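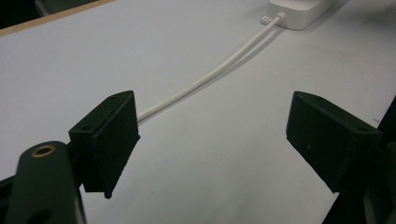

White power adapter and cable on the table.

Ticket: Label printer drops off network after idle
Site: Grarnow stockroom
Device: Tronton label printer, wired
Priority: Medium
Status: Closed

Problem as reported
The printer works in the morning, then stops taking jobs after lunch. Jobs sit in the queue with the status "sending." Turning the printer off and on brings it back and the stuck jobs print all at once, so we get duplicates when people have already resent them. Started in June, after the stockroom moved to the back of the building. We print 845 labels on a normal day and can't keep restarting it.

Note 1
Asked the site to leave the printer alone the next time it failed. It stopped at 1:40 p.m. No answer to ping from the office or from the stockroom PC. The front panel still showed Ready. Printed a configuration page from the panel without trouble, so the print side is fine. The page showed a DHCP address with a short lease.

Note 2
Swapped the patch cable and moved the printer from port 7 to port 2 on the Cabello switch. Same failure the next afternoon. Put the original cable back.

Note 3
Pulled the switch log. The port goes down when the printer goes to sleep and comes back at a lower speed, then goes down again. Power saving is turned on for both ends. Turned it off on the switch port only. The printer lasted longer but still dropped before closing.
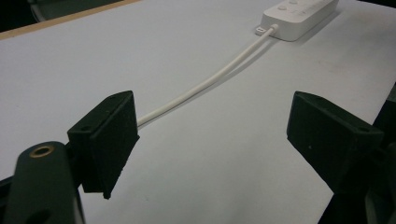 Turned off sleep mode on the printer as well. The setting is under Network, not under Power, and it goes back to the default if you leave the menu without pressing Save. It took me two tries. Also gave the printer a reserved address on the router and updated the Studard print queue to match. The old queue entry was still pointing to an address from before the move, so I deleted it.

Note 4
Site ran a full week with no drops. Roughly 3,000 labels in that time, no duplicates reported. Queue was empty at the end of each shift.

Resolution
Power saving disabled on the switch port and sleep mode disabled on the printer. Address reserved. If the printer is ever factory reset, the sleep setting has to be changed again by hand.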